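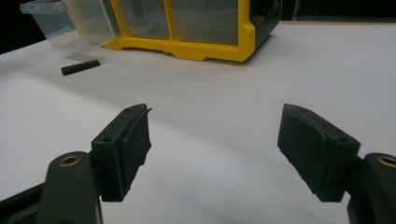
Gripper open, rod on the table, one drawer out.

Re: [handdemo] Drawer task, how many demos?

I've read the Sedcombe notes twice and I still don't buy it. Look at the pads. The right one is scuffed and torn along the top edge. If the wear changes between the first demo and the last, you're teaching grip on two different tools and calling it one set.

Kadir Güler wrote:
> We did 55 demos by hand, nearly 20 minutes a batch.
> Driltar learned the rod pick fine. I see no need
> for remote control on this one.

Fine on whose table? A person holding the tool feels the rod slip and fixes it without thinking. The arm gets none of that. I'd want 6 runs with fresh pads and the rod turned a different way each time, and the failures posted too.

Has anyone at Grudstead tried the same drawers by remote?

Bayram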